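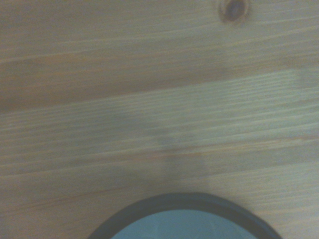 Section 2. Planning and budgeting before you order

Read this section before you fill in the Cleson order form. It takes an afternoon to work through and it's a lovely part of the job, because you get to decide what your arm is going to do all day!

2.1 Choose your first task

1. Write down one task in a single sentence. "Hang a mug on a mug tree" is a great one to begin with: the parts are cheap, you can buy spares on any high street, and it asks quite a lot of the arm (gripping, turning, lining up, letting go).
2. List every object the arm will touch, with its weight and its widest and narrowest points.
3. Note how far apart the objects will stand, and how high the arm must lift one to clear the other.
4. Mark the objects that can break. Put three of each on the shopping list.

Note: Enamel mugs are kinder to a new user's nerves than china ones. Check the handle opening against the pegs of your mug tree before you buy a whole set.

2.2 Size the arm and the gripper

1. Take the longest distance from your list and add the length of the gripper. Compare the total with the reach table in Appendix B.
2. Add the weight of the gripper to the weight of the heaviest object. The Cleson payload figure covers both together.
3. Choose the fingers last. The Orakzai two-finger set suits rims, handles and small boxes. Wider fingers can be fitted later with the same four screws.
4. Decide if you want a wrist camera. Order it with the arm if you do, as the cable is much easier to route before the covers go on.

Caution: Do not choose an arm on reach alone. An arm at full stretch has few ways left to tilt its wrist, and hanging jobs need plenty of tilt.

2.3 Set the budget

Draw up the budget in two columns, "must have on day one" and "can wait". A typical first column has the arm, the gripper, an emergency stop, a firm table, the controller and the trial objects. Spare fingers, a second camera and extra lighting nearly always belong in the other.

1. Get a written price for the arm and gripper together.
2. Price the table and mounting separately. The Plasine bench with mounting plate was £3,401 on the list we printed from in January, delivery included. A solid wooden table you already own may do just as well – push hard on one corner, and if it rocks, brace it or pick another.
3. Add cabling, power sockets and cable ties. Everyone forgets the cable ties.
4. Add people's time for set-up and training. Put it in as money even if no invoice will ever arrive.
5. Allow 12 weeks between order and first run when you plan other work around the arm. 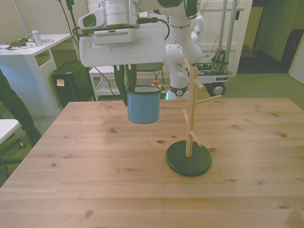

We blew the whole budget on reach and had nothing left for the dull bits, one reader wrote to us after the last edition. Please tell people to buy the stop button, the table and the spare objects first on paper, then see how much arm the rest will pay for. We'd have ended up with a smaller one and been perfectly happy.

We tried it that way round and we love it, so it is now our recommended order of working. Fill in the small lines first, total them, and take the total off your limit. What remains is your arm and gripper money.

2.4 Plan the trial period

1. Ask your supplier for a loan or hire unit. Fuvance dealers will take part of the hire fee off a later order, so keep the paperwork.
2. Run your chosen task more than 100 times with the objects moved a little between goes. Log each miss with a word or two on what went wrong.
3. Go back to your list from 2.1 and change anything the log tells you to change.
4. Confirm the final order in writing, quoting the gripper part number as well as the arm's.

Caution: Fix the position of the emergency stop before the trial starts. It must be within easy reach of whoever is running the arm, and outside the arm's own sweep.

Note: Keep the trial log. You will need it again in Section 3, when you set the grip force.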